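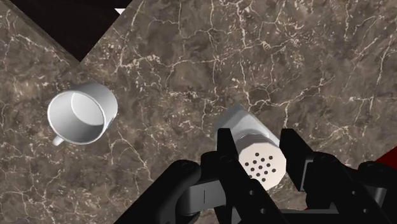 Brown-grey marble with cream veins, mug and shaker on top.

Is sealing a marble benchtop every year a real thing or a sales pitch?

We bought a unit in Mernport with a marble kitchen benchtop, brownish with pale veins through it. A bloke from a stone care outfit in Livmont quoted me $454 to strip and reseal it, then told me it would need doing again every July "to protect the investment". When I asked what would happen if I skipped a year he got vague.

I've read the claims on the bottles and they contradict each other. One reckons four years, another says lifetime, and the lifetime one wants a yearly top-up. Has anyone left theirs alone and lived to tell the tale?

Posted by Staltcombe1018, 11 Jan 2022

Vinh Quách
I'd hang on to the $454 for now. Put a teaspoon of water on a spot near the sink and leave it for fifteen minutes. If the stone goes darker underneath, it's taking in water and could use a sealer. If it stays the same colour, whatever is on there is still doing its job and you can walk away. Try a couple of spots, as the bit beside the cooktop often wears differently from the corners.

What the salesman probably skipped over is that sealer does very little about etching. Those dull marks from lemon juice, vinegar or wine are the acid eating the surface, and they'll turn up on sealed marble as well. I'd be wary of anyone who says "protect" without saying from what. Oil and coffee stains, fair enough, a penetrating sealer slows those down. Rings from a cut lime, no.

If it does need sealing, a small bottle from the hardware shop is plenty for most kitchens. Wipe on, wait as long as the label says, buff off every bit of the excess. Leaving it to dry on top is how people end up with a cloudy haze and a second quote.

I'd also ask what he means by "strip". If he means grinding or honing, that's a different job and you'd want it in writing.

tapwasher419
just get it done mate, peace of mind. my sister had hers done and it looks great

Đức Lâm
Agree with Vinh on the water test, with one grumble. Some darker stones hide it, so look from the side with a torch before you decide nothing's changed. Ours in Thân Street hasn't been touched since we moved in and I clean it with warm water and a drop of dish soap. It has a few dull patches. I can live with them.

The yearly schedule sounds like it suits his calendar more than your bench.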